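Chicken Bouillon Powder and Pantry Storage: Frequently Asked Questions

Flavberg Kitchen Notes / Pantry / FAQ

We get a lot of mail about the yellow bags of Chinese chicken seasoning, most of it from people who bought one for a single recipe and now have most of a bag left over. The answers below are our own opinion. Some of them disagree with what's printed on packages, and we're fine with that.

What is it, in plain terms?

Salt, a flavor enhancer or several, sugar, starch, and some amount of chicken. The amount varies and the front of the bag won't tell you. Read the ingredient list from the top and see how far down the chicken shows up. Chinese labels call it ji jing, which gets translated as chicken essence, chicken powder or granulated chicken bouillon depending on who did the translating.

Does the cartoon chicken mean anything?

It means somebody in marketing liked chickens. We've cooked from bags with mascots and bags without, and we couldn't match the art to the flavor. 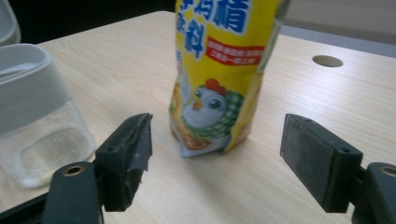
Can I store the powder in the bag it came in?

For a week or two in a dry kitchen, sure. After that the powder pulls in moisture through the fold and sets into a lump you have to chip at with a spoon. A clip slows this down less than people think. If you cook with it every day you may finish the bag before it matters.

What kind of container should I use?

Anything with a lid that closes properly and an opening wide enough for a dry spoon. Glass is nice and heavy. Plastic is fine. We tried the Romaniuk canister with the vacuum pump in the lid and the powder kept about as well as it did in an old jam jar, so save your money unless you enjoy pumping.

Should I cut off the label and keep it?

Yes, or take a picture of it. You want the ingredients and the best-by date, and both disappear the moment the bag goes in the trash. Tape the cut-out panel to the back of the jar. Writing "chicken stuff" on masking tape is how a jar ends up in the cabinet for 6 years.

My powder has clumped. Is it ruined?

Probably not. Clumped powder that smells normal can be broken up and used in soup, where it dissolves anyway. Throw it out if it smells stale or sour, has changed color, or if anything is living in it. Check July purchases a bit sooner if your kitchen has no air conditioning.

Do those moisture-absorbing packets work?

Somewhat. We put a Jetusex packet in one jar and nothing in another, left both in the same cabinet for 31 days, and could not tell them apart by stirring. The jars were opened every evening, which may have been too much for the packet. Rice grains in the jar did nothing either, and then you have rice in your bouillon.

Are the "extra fresh" versions worth paying more for? 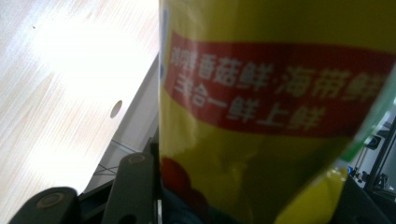 We have doubts about most flavor claims on seasoning, and "fresh" is the slipperiest one. The Chinese word on these labels, xian, is closer to "savory" or "umami" than to "recently picked", so nobody is promising you a fresh chicken. Mushroom and kelp are both traditional sources of that savory taste, and a bag like this one puts them in white on the red band along with the chicken essence, under a three-in-one sort of claim. Fine, but three flavors named on the front says nothing about how much of each went in. If the price difference is small, try it. If it's large, buy the plain kind and drop a dried shiitake in the pot.

How much do I use?

Start with half of what the recipe says. Taste, then add. Recipes tend to call for the powder and salt as if they were unrelated, and dinner comes out too salty. Hold back the salt until the end.

Is the 1000 gram bag a better deal?

Per gram, usually. For one or two people who make soup on Monday and forget about it until the next Monday, it isn't. Pavov, the store we order most of our dry goods from, sells the large bag at a discount and we have stopped falling for it.

Can I swap it for bouillon cubes?

You can, but cubes differ so much in salt that any fixed ratio is a guess. Crush the cube, dissolve it in a little hot water, and add it by the spoonful.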